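ロボット・自動化 製品レビュー板
スレッド：Prukardのアームキット（手首カメラ付き）、台所で使ってる人いますか
返信あり／未解決

投稿者：ゆず胡椒
はじめまして、じゃないか。半年ぶりくらいの書き込みです。
Rarneroの通販でPrukardのアームキットを見つけてからずっと気になってます。手首にカメラが付くほうの構成です。うちは工房も机もなくて、置くとしたら台所のカウンターしかありません。やりたいのは皿とかまな板とか布巾とか、平たいものを動かす遊びです。料理をさせたいわけじゃないです（包丁は絶対に持たせません）。
聞きたいのは三つで、組み立てが素人でもなんとかなるか、ケーブルがちゃんと収まるか、あと付属ソフトのKazmiが使い物になるか。レビューサイトを見るとみんな積み木をつまんで終わりなんですよね。積み木はいいから台所を見せてくれ〜と思いながら閉じてます。

投稿者：nejiana
発売してわりとすぐ買った者です。組み立ては週末で終わりました。説明書は絵が多くて親切なんですが、手首まわりのページだけ急に雑になります。グリッパーを先に付けるとカメラの台座のネジにドライバーが入らなくなるので、順番を逆にしてください。私は一回全部ばらしました。
ソフトのほうは、うーん。録画と再生だけなら困らないです。学習まで回そうとすると途端に英語のフォーラム頼みになります。

投稿者：たぬき電装
電源だけ先に言わせて。12Vのアダプターは付属のやつを使うこと。手持ちの余り物をつないで、サーボが一個しゅんとなった人を知ってます。私です。
ケーブルは短い。手首を回しきるとコネクターの根元が引っ張られる感じがあって、私はゆるい輪っかを作って結束バンドで逃がしました。見た目はもっさりするけど動きは素直になります。

投稿者：ゆず胡椒
お二人ともありがとうございます！組み立ての順番メモしました。
たぬき電装さん、サーボの件はご愁傷さまです……。交換部品ってすぐ届きましたか？そこもけっこう気になってます。

投稿者：たぬき電装
サーボ単体はRarneroに在庫があって、すんなり来ました。困ったのは手首のブラケットのほうで、単品で売ってないんですよ。Prukardに問い合わせたら印刷用のデータを送ってくれて、自分で出力してくださいと。プリンター持ってる人にはむしろありがたい対応だけど、持ってない人はどうするんだろう。

投稿者：mizuiro_arm
私はこのキット、あまり勧めません。水を差すようで申し訳ないけど、同じお金を出すならWiltellのほうが台所には向いてると思います。
理由は指です。Prukardの指は角ばっていて硬い。箱やコップならいいんですが、天板にべったり寝ているもの、たとえば薄いトレーとか下敷きとかは、指先が縁の下に入ってくれません。Wiltellの指は先が柔らかい素材で、押しつけると少し逃げるので、縁をすくう動きがずっと楽です。
平たいもの中心と最初に書かれていたので、そこは無視できないかなと。

投稿者：nejiana
それはちょっと厳しすぎませんか。うちのPrukardは、机の端までずらしてからはみ出た所をつまむ、で普通に下敷き持ち上げてますよ。人間だって名刺を取るときやるじゃないですか。すくえないから使えない、は違うと思うなあ。
それにWiltellは手首カメラが後付けで、取り付け角度を自分で決めないといけないでしょう。あれが一番しんどい作業だと私は思ってます。

投稿者：mizuiro_arm
机の端が使えるならそうですね。ただ台所のカウンターって、手前が人の通り道で、奥が壁で、横に家電がいたりしません？端まで寄せる作戦が毎回できるとは限らないです。
カメラの後付けがしんどいのは認めます。私も何度やり直したか。そこはPrukardの勝ちでいいです。

投稿者：カウンター席
横から失礼します。Kazmiについて、上で「録画と再生だけなら」と書かれてましたが、3月の更新でだいぶ良くなりましたよ。前は録画を止めるたびに保存先を聞いてきて、両手がふさがってるのに誰がマウスを触るんだと毎回キレてたんですが、今はフットスイッチに割り当てられます。これだけで別物。
うちは家事っぽい動作ばかり録りためて、今1,436本あります。見返すと下手なのばっかりですけどね（笑）
不満は一覧画面。サムネイルが小さすぎて、皿なのか鍋の蓋なのかわからない！タグを自分でまめに付けておかないと後で泣きます。

投稿者：ゆず胡椒
フットスイッチ！それいいですね。うちも両手で操縦することになりそうなので助かる情報です。
指の話、正直すごく迷ってます。まな板は寄せるか起こすかしたいんですよ。うちのカウンターはまさにmizuiro_armさんの言うとおりで、奥が壁、横が炊飯器です。見てたの？ってくらい同じ。

投稿者：mizuiro_arm
見てません（笑）たいていの家がそうなんです。

投稿者：深煎り
サポートの話もひとつ。カメラの映像がときどき固まる症状が出て、Prukardにログを送ったら、返事は丁寧でした。ただ最初の三往復くらいが「再起動はされましたか」で、しましたよ、何度も。最終的にUSBハブを外したら直りました。ハブ経由は避けたほうがいいです。公式の注意書きにも小さく書いてあるんですが、小さすぎる。
値段のわりに映りはきれいです。暗い色のものもそこそこ見えます。

投稿者：たぬき電装
ハブ、うちも外したら安定しました。あれは箱に赤字で書いておいてほしい。

投稿者：とうふメンタル
質問に便乗させてください。賃貸で、カウンターに穴は開けられないんですが、クランプ固定だけで大丈夫ですか？天板が石っぽい素材で、傷も怖いです。

投稿者：nejiana
クランプだけでいけます。石なら当たる所にゴムシートを一枚はさんでください。付属の樹脂パッドは薄くて、締めると横に逃げます。私は滑り止めシートを切って使ってます。
あと腕を伸ばしきった姿勢で急に止めると土台がぐらっと来るので、Kazmiの速度上限を下げておくと安心です。初期値はちょっと元気すぎる。

投稿者：カウンター席
速度上限、同意です。初日に醤油差しを倒しました。
石の天板なら、傷のほかに照り返しも気にしたほうがいいかも。つるつるの天板だと照明がそのままカメラに入って、そこだけ模様が飛ぶんですよ。うちは白い人工大理石なのでまあまあひどいです。キッチンの手元灯を消して、部屋の明かりだけで録るようにしました。

投稿者：深煎り
照り返しは露出を固定すればだいたい我慢できる範囲になりません？自動のままだと手を動かすたびに明るさがふわふわ変わって、そっちのほうが困る気がします。

投稿者：カウンター席
固定はしてます。してても飛ぶ所は飛ぶんです……。天板と照明の相性が悪すぎるのかも。ランチョンマットを敷けば一発なんですけど、それだと家事っぽさが減るのがくやしくて。

投稿者：mizuiro_arm
そこは割り切ってマットを敷けばいいのに、と思ってしまう派です。マットなら縁に指を掛ける練習もしやすいですし。
話が戻りますが、Prukardにするなら指先だけ替えるのも手です。指の根元の形は公開されているので、先の細いものを自分で出力している人はけっこう見ます。ただ保証の対象外になるので、そこは自己責任で。

投稿者：ゆず胡椒
指先交換、いざとなったらやるかも。近所にプリンターを使わせてくれる場所があるので、ブラケットの件もたぶん大丈夫そうです。
みなさんの話を読んで、今はPrukardに六割くらい傾いてます。Rarneroの300ポイント引きがまだ残ってるのも大きい（小さい男です）。
できればもう一人か二人、石の天板で平たいものを触ってる人の感想が聞きたいです。特に黒っぽいもの。うちのまな板、黒なんですよ。

投稿者：nejiana
黒いまな板は私も興味あるな。うちは机が木なので参考にならずすみません。
下敷きの話の補足だけ。ずらすときは真上から押さえるより、縁の横に指の側面を当てて押すほうがまっすぐ動きます。押さえると途中でくるっと回っちゃう。

投稿者：mizuiro_arm
それは本当にそう。側面で押す動きなら、Prukardの角ばった指のほうが安定するかもしれません。あ、今ちょっと褒めましたね。

投稿者：石と油
更新：2021-07-04
ずっと読むだけだったんですが、黒いまな板と聞いて出てきました。うちもPrukardの手首カメラ付き、天板は濃い茶色の大理石です。
組み立てはnejianaさんの言う順番で正解。私は説明書どおりにやって、同じ所でドライバーが入らなくなりました。Kazmiはまだ使いこなせてません。フットスイッチの設定画面がどこにあるのか、しばらく探したくらいです（デバイスじゃなくて録画のほうに入ってます。なんで？）。
指は純正のまま替えてません。mizuiro_armさんの言うことは半分わかります。すくうのは苦手。でも角に指を当ててじわじわ寄せていくのは、操縦しててけっこう楽しいんですよ。 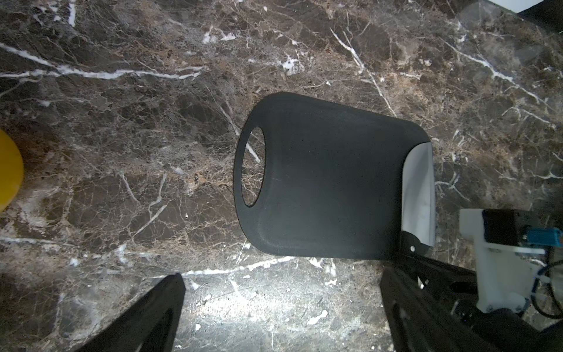

指と黒い物の見え方について、うちで使ってて思うことを書いておきますね。心配されてた黒のまな板、濃い茶色の石の上でも輪郭は思ったより追えます。縁が少し明るく見えるのと、持ち手の穴から下の大理石がのぞくので、どっちが持ち手側かは手首カメラだけで判断できます。困るのはむしろ指のほうで、まな板も黒、指も黒だから、右下の角に当たってるあたりは目をこらさないと境目があやしい。小さな銀色のネジの頭が一個見えてるでしょう、私はあれを目印にしてます。照り返しはカウンター席さんと同じ悩みで、左右の指の間が白っぽくなって石の色が薄く見えます。うちの場合、光ってるのがまな板より手前なので、まな板の面はつや消しの黒のままちゃんと見えてて、そこは助かってます。右下に白いブラケットとケーブルの輪も映り込みますが、私は慣れました。気になる人は録る前に確認したほうがいいかも。ゆず胡椒さん、もし買ったら指に明るい色のテープを巻くのを先に試してみてほしいです。私はまだやってないので、結果を教えてもらえるとうれしいです！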